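# How Is a Documentary Made?

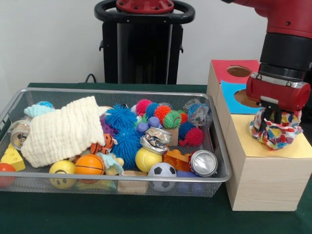
**Manus Hirano**
*Teacher of the children's film class, Bitovura Cinema*

Maybe you have watched a film about penguins, or about a person who climbs high mountains. If the animals and the people in it are real, and the events really happened, the film is called a documentary. It is a different kind of film from a cartoon or an adventure story, where a writer invents what will happen.

## Who decides what happens?

In a story film, the actors learn their words from a script. In a documentary, people usually speak with their own words. The director can make a plan, but real life does not always follow it. Perhaps the director wants to film a boat race and there is no wind that day. Then she must wait, or she must film something else.

Some years ago I helped with a small documentary about the ferry in Etach. We wanted to show how the ferry works in winter, so we went there in December. On the first morning the fog was so thick that we could not see the other side of the river. We filmed the fog, and later we used it for the beginning of the film.

## What is an interview?

An interview is a talk in which one person asks and the other person answers. A good question for a documentary cannot be answered only with "yes" or "no." If you ask, "Do you like your job?" you will get a very short answer. Try this one: "What do you do first when you come to work?"

After the answer, wait a little. Many people remember something more when it is quiet.

## What does the editor do?

The editor watches everything that was filmed and chooses the parts for the final film. This takes a lot of patience. For our ferry film we had 43 hours of pictures and sound, cut into 531 pieces. The finished film was shorter than one hour.

The editor also puts the pieces in order. Sometimes an old photograph or a map is added, to show a time or a place where the camera could not go.

## Is everything in a documentary true?

It should be, but you can still ask questions about it. The director chooses whom to interview and what to leave out. Two directors can visit the same village and come home with two very different films. When you watch one, you can think: who is speaking here? Is there somebody I would also like to hear?

## Words to remember

- **Director:** the person who leads the making of the film
- **Footage:** everything that the camera has recorded
- **Narrator:** the voice that explains things, often a person we do not see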